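Workshop > Desktop PCs > Fitting a processor and memory

Last updated: 10 June 2021

Lay the tower on its side on a firm, level bench with the open side facing up. Switch off at the wall, pull the mains lead and hold the power button in for 3 seconds. Clip the wrist strap to bare metal on the chassis.

Move any cables that cross the board out of the way before starting. Data leads can stay plugged in if there is enough slack. 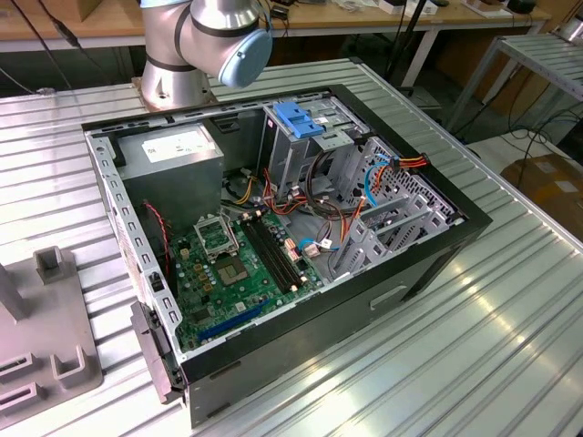 Sheet 47

With the CPU socket empty and its bracket raised, check the contacts under a good light. Do not blow on them. Match the corner mark on the processor to the mark on the socket and lower it straight down - it should drop in under its own weight. Close the bracket and secure it.

Clean the old compound off the cooler, apply a small amount of new paste and tighten the fixings in a diagonal order.

For memory, open the clips on both slots, line up the notch and press each end until the clips close. A matched pair is preferred. If only one module is to hand, use the slot given first in the board manual.

Reconnect the fan lead before applying power. Two test starts are enough - see sheet 148 for beep codes.

Text: Kwabena Amoah

Filed under: Hardware, Assembly and repair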